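Revisão das cotas de inundação em Rirbridge: o que muda para os municípios ribeirinhos
Boletim técnico de ordenamento e risco hídrico, setembro de 2023
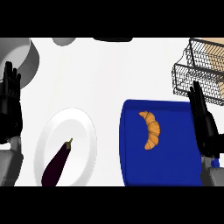
Cena simulada por computador: dois braços robóticos junto a uma bancada branca com objetos de cozinha e alimentos.

A autoridade de bacia de Rirbridge colocou em consulta a proposta de revisão das cotas de referência para o troço inferior do rio, entre a ponte de Sillberg e a confluência com o canal de Drekberg. As cotas em vigor assentam numa série hidrométrica encerrada antes da construção do dique da margem esquerda e não incorporam o efeito de remanso a montante do estreitamento. A proposta substitui-as por um perfil calculado em regime variável, com 87 secções transversais levantadas de novo e condição de fronteira a jusante dependente do nível no canal.

A alteração com maior consequência administrativa é a separação entre cota de cheia e cota de soleira. Até aqui, os regulamentos municipais usavam um único valor, ao qual cada câmara somava a folga que entendesse. O novo texto fixa a cota de cheia por secção e exige que a soleira habitável fique acima dela numa altura definida pela classe de exposição do edifício. Há quatro classes. Escolas, lares e unidades de saúde passam para a mais exigente, independentemente da área de implantação. Armazéns sem posto de trabalho permanente ficam na menos exigente, desde que o quadro elétrico seja instalado acima da cota de cheia.

Na freguesia de Trevaskis, o novo perfil abrange 224 prédios que estavam fora da zona inundável no mapa anterior. A maior parte situa-se a norte da linha férrea, onde o aterro retém o escoamento e as passagens hidráulicas têm secção inferior à que constava do modelo antigo. Em sentido contrário, saem da zona alguns lotes da encosta poente, incluídos por erro de interpolação entre curvas de nível. A lista por artigo matricial consta do anexo C e pode ser consultada no balcão de urbanismo.

Amra Tomić, responsável pela modelação, recomenda cautela na leitura dos limites. A malha de cálculo é mais fina no leito e mais larga na planície, pelo que a linha desenhada entre dois nós deve ser confirmada com levantamento topográfico local sempre que atravesse um lote. O regulamento aceita esse levantamento como prova, desde que esteja ligado à rede altimétrica nacional e seja assinado por técnico habilitado. Levantamentos referidos a marcas locais, ainda frequentes nos processos de Drekberg, deixam de ser admitidos.

Regime transitório

Os pedidos de licenciamento com parecer hídrico favorável emitido antes da publicação mantêm a cota antiga durante o prazo de validade do parecer. A prorrogação do parecer implica reapreciação pela cota nova. Os pedidos de informação prévia não conferem esta proteção, ponto que suscitou dúvidas na sessão de esclarecimento de Sillberg e que a versão final deverá tornar explícito.

Para obras de ampliação, aplica-se a cota nova apenas à parte ampliada, salvo se a área acrescentada exceder metade da existente. Alterações de uso que façam o edifício subir de classe são tratadas como obra nova.

Posição das câmaras

Despina Gashi, chefe da divisão de planeamento de Sillberg, considera o prazo de adaptação dos planos de pormenor insuficiente e pediu a sua extensão. O município tem dois planos em elaboração na frente ribeirinha e teria de repetir a avaliação ambiental de ambos. Oisín Mac Giolla, que acompanha o processo pela autoridade de bacia, respondeu por escrito que a repetição pode limitar-se ao descritor de riscos, se o desenho urbano não for alterado. A divisão jurídica de Sillberg ainda não se pronunciou sobre esta leitura.

Trevaskis contesta o encargo com as passagens hidráulicas sob a linha férrea. A proposta identifica-as como causa do alteamento, mas não atribui a ninguém a responsabilidade pela substituição. Kalliopi Ivanov, que redigiu o contributo da freguesia, pede que o relatório apresente também o perfil de cheia com as passagens redimensionadas, para que se conheça o número de prédios que deixariam de estar abrangidos. Esse cenário foi calculado numa fase intermédia e não chegou ao relatório público.

Elementos disponíveis

O perfil longitudinal, as secções e os limites em formato vetorial estão disponíveis no portal da autoridade de bacia. As cartas impressas à escala 1:3.000 foram enviadas às câmaras. Na folha de Drekberg, a legenda das classes de profundidade tem duas cores trocadas; prevalece o ficheiro vetorial.

Os contributos devem indicar a secção ou o artigo matricial a que se referem. O relatório de ponderação está previsto para dezembro. Dúvidas sobre o preenchimento da ficha: Rosângela Cordeiro, secretariado técnico.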